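積み木の箱収納

積み木の箱収納(つみきのはこしゅうのう)とは、積み木やブロックを蓋のない箱、または浅いコンテナに入れて保管する方法、およびそれに伴う仕分けと片付けの作業をいう。家庭のほか、保育施設、図書室の遊び場、木工教室などで広く行われている。専用の木箱に隙間なく並べる方式を「詰め箱式」、大きめの容器に向きを決めずに入れる方式を「投げ入れ式」と呼び分けることがある。本項では主に後者を扱う。

概要

積み木は一つひとつが硬く、角があり、重ねても形が変わらない。袋や布かごに入れると底に重みが集まり、取り出すときに中身を全部あける必要が出てくる。箱であれば上から中を見渡すことができ、必要な形を選んで取り出せる。床や机に直接置けるため、遊ぶ場所と片付ける場所を近づけやすい点も、箱が使われてきた理由の一つとされる。

一方で、箱は空の状態でも場所をとる。棚に収める場合は棚板の奥行きに合わせる必要があり、重ね置きする場合は上の箱をどけなければ下の中身に手が届かない。

容器の種類

木箱は詰め箱式に多い。積み木の寸法に合わせて内側を作り、決まった順番で並べると上面が平らになる。並べ方そのものが遊びになる反面、一つでも紛失すると隙間ができ、ほかの部材がずれる。濡れた積み木をしまうと箱と中身の両方が反るため、水拭きのあとは陰干しを行う。

樹脂製のコンテナは軽く、水洗いができる。縁を外側に折り返したものは持ち運びやすい。壁が外に向かって開いた形のものは、空のときに入れ子にして積める。長く使うと底に細かいすり傷が増えて白っぽく見えるが、ひび割れがなければ使用に支障はない。

金属製の容器は丈夫で、重い部材に向く。ただし積み木を落としたときの音が大きく、縁の仕上げが粗いものは手を切るおそれがある。底に穴のある容器では、穴より小さい部品が抜け落ちることがあるので、小片は別に分ける。

布張りのかごや紙箱も用いられるが、長さのある積み木を斜めに入れると側面が傷みやすい。

仕分け

投げ入れ式の仕分けには、色による方法、形による方法、用途による方法がある。色分けは幼い子どもにも伝わりやすく、片付けの導入に使われる。形で分ける場合は、細長いもの、幅の広いもの、三角や円柱などの特殊なものに分けるのが一般的である。用途による方法は、道路、塀、屋根など、よく作る構造物ごとに必要な部材をまとめておくもので、年長の子どもや大人の愛好者に好まれる。

箱を二つ並べて使う方法もある。片方から取り出し、使わないものや確認の済んだものをもう片方へ移していくもので、点検や数合わせのときに手順が単純になる。前後に並べるか左右に並べるかは机の奥行きによる。幅の狭い机では前後に置き、手前の箱を取り出し用とすることが多い。
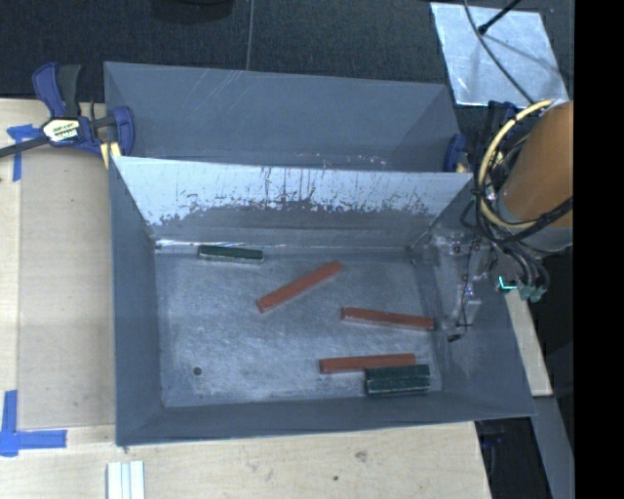
積み木の箱にはどのくらいの量を入れるのがよいか。
投げ入れ式の場合は箱の深さの半分程度までが目安で、底の部材を手で探らずに取り出せる量にとどめる。

量が多いときは箱を深くするより、浅い箱の数を増やすほうが扱いやすい。深い箱では小さな部材が底に集まり、上の大きな部材をどけないと見つからなくなる。細長い積み木が斜めに渡ると、その下に空間が残り、見た目のかさが実際の量より増える。かさが気になるときは、長いものだけを取り出して底に寝かせ、その上に短いものを戻す。

箱の固定

軽い容器は、中の積み木を探る手の動きで机の上をすべる。底に滑り止めの布を敷くか、縁をクランプで留めると動きにくくなる。クランプを使う場合は、締め具の先が遊び手の側に突き出さない位置を選ぶ。樹脂の縁を強く締めると白く変色し、やがて欠けるため、当て木を挟むか、動かない程度に軽く締める。木の机では、天板の裏にも当て木を入れておくと跡が残りにくい。

教室や施設では、机に置いた箱を一日の終わりに棚へ戻すかどうかで運用が分かれる。戻さない場合、固定具は付けたままにできるが、箱の下にほこりがたまるので、週に一度は外して拭く。

手入れと点検

積み木の角や縁は、箱の中でほかの積み木や壁に当たって擦れる。塗装した積み木では、縁の色が薄くなったり、下地が線状に出たりする。遊ぶうえで問題になることは少ないが、塗膜が浮いてはがれてくるもの、木がささくれたものは取り除く。ささくれは目の細かい紙やすりで落とし、必要に応じて塗り直す。塗り直した積み木は、完全に乾くまで箱に戻さない。乾ききらないうちに重ねると塗膜同士が貼りつき、はがすときに両方が傷む。

箱の清掃は中身をすべて出して行う。隅や壁と底の継ぎ目には木くずや糸くずがたまりやすく、乾いた刷毛で掃き出したあと、固く絞った布で拭く。洗剤を使った場合は水拭きを重ねる。

事例

木製玩具の工房ドレルは、詰め箱式の木箱と投げ入れ式の浅箱を並行して販売していた。同工房のデズモンド・フェレイラは、注文の多くが次第に浅箱に移ったことを記録に残している。635個組の大型セットでは、当初は木箱一つに収める設計だったが、満杯の箱を一人で持ち上げられないという声があり、6箱に分ける形に改められた。

プルダウの児童館では、フィトリアニ・クスマが片付けの手順をまとめ、色分けから始めて形分けに移る3段階の方法を採った。手順書は2020年11月に改訂され、箱の外側に中身の輪郭を描いた紙を貼る項目が加わった。輪郭を実物大にすると、文字を読まない子どもでも積み木を紙に当てて確かめることができる。紙は擦れて読めなくなるため、毎年1月に貼り替えている。

関連項目

積み木
玩具収納
入れ子
クランプ
木工教室

お問い合わせ | © ハンダンス生活用具事典 | ページの先頭へ戻る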